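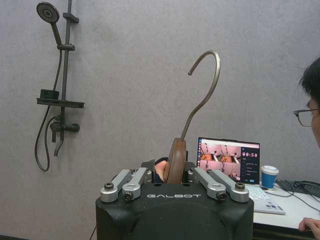
Photo: Trelldale

Standards: Who stands where when the arm is live

Most written guidance on collaborative robots was drafted for factories, where the floor is marked, the operator is trained and the workpiece is the same all day. Household manipulation work has none of those conditions. The arm picks up a coat hanger, then a cup, then a towel, and the people running it sit close enough to reach the part themselves.

Trelldale, which runs test rooms for domestic robotics, released its revised practice rules on Aug 21, 2023. They run to 14 pages and replace a set borrowed almost whole from the Joubert packaging line. The old set assumed a fence. The new one assumes a desk, a laptop showing the camera feeds, and a person seated beside it.

The central rule concerns hands. While a gripper is closed on an object, anyone within reach must be visible to the operator, either directly or on a live feed. A hand behind the gripper counts as within reach even if the arm is stationary. The rules call this the shadow zone and require a spoken call before anyone enters or leaves it.

Thin, curved objects get a section of their own. A hanger is light, but its hook extends well past the fingers and can catch a sleeve or a cable when the wrist turns. Operators are told to treat the tip of the hook as the end of the tool and to set clearances from there - 200 mm at low speed, more if the wrist is rotating. Flat-sided items are covered by the general table.

Cables are dealt with in a single paragraph, and it is a blunt one. Anything that crosses the working side of the desk is to be clipped or rerouted before power-up. Drinks are permitted at the operator's station only with a lid on. Earlier drafts banned them outright; the ban was dropped at the Hullier site after a month in which it was widely ignored.

Record-keeping has grown. Each session is timed, and the log must note every manual intervention, including those that did not stop the task. Trelldale reviewed 1,935 sessions while drafting and found the old form had no field for a person steadying an object by hand. The new form has one, with a second field for which side the person approached from.

Some points remain open. The rules do not set a maximum session length, and they leave fingertip force limits to the gripper's supplier. Tunow, which leases rooms from Trelldale, has asked for a fixed limit in both cases. A supplement is planned once the Hullier logs reach 3,000 sessions under the new form.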